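Section 5. Chore trials: picking up clothes in a bedroom

Read Section 4 before you start. It covers unpacking, charging, the stop button and the first arm check. If the arm check has not passed, do not run any chore.

5.1 What to expect

Trumley is a two-arm household machine that is still in trial release. It can do parts of some chores on its own and parts of others with a person close by. It does not yet do a whole bedroom from start to finish. Picking clothes up off the floor is the chore it handles best. Folding them is the one it handles worst, and folding is switched off in this release.

Clothes are hard for machines in a way that cups and boxes are not. A shirt has no fixed shape, and once it is lifted it looks different from the shirt the cameras saw a second earlier. Trumley looks again after every grasp, so there is a pause with the garment in the air. This is normal. Do not pull on the garment to help.

The Godanport test apartment ran 500 pickups in December with this software. Most of the failures came from two causes: clothes partly under bedding, and cables on the floor.

5.2 Preparing the room

1. Turn on the ceiling light. Close the curtains if the sun falls directly on the bed.

2. Make the bed or pull the top sheet more or less flat. Bedding that hangs far down the side can be taken for laundry, most often when the clothes and the sheet are the same color.

3. Pick up cables, chargers and headphone cords, or push them against the wall.

Caution: A gripper that closes on cloth can also close on a cable lying behind it. If you see a cable moving with the garment, press Stop before the arm rises any farther.

4. Take belts out of pants and empty the pockets.

5. Set the hamper on the right side of the machine, with the lid off.

5.3 Running a pickup

1. Stand beside the machine, where you can reach the stop button. Wear closed shoes.

2. On the tablet, choose Chores, then Floor clothes.

3. Tap each garment you want picked up. Leave anything delicate off the list.

4. Press Start. One arm takes the garment. The other moves in to steady it if the first arm reports a weak hold.

5. Wait for the tone. The machine then turns toward the hamper.

6. When the list is done, the arms lower to the rest position. Check the floor yourself. Socks are often missed.

Note: The second arm may come close to the bed and not take hold of anything. It is waiting for a clear spot to grip. If it waits longer than 9 seconds, it backs off and the first arm carries on alone.

5.4 If a garment catches on the bedding

1. Press Pause, not Stop. Pause keeps the gripper closed.

2. Lift the edge of the sheet by hand, keeping your fingers away from the gripper.

3. Press Resume and step back.

If the sheet comes along with the garment, press Stop, open the gripper from the tablet and start that item over.

5.5 Messages

Code 669 – cloth lost after lift. The garment slipped out. Press Retry once. If it slips again, pick it up by hand and remove it from the list.

Any other code – write it down and send it to the Tondent support desk with the trial log. Machines supplied through Ragnarsson use the same codes and the same desk.

5.6 View from the head camera, pickup beside a bed
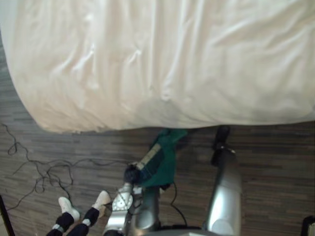
Page last changed: April 28, 2021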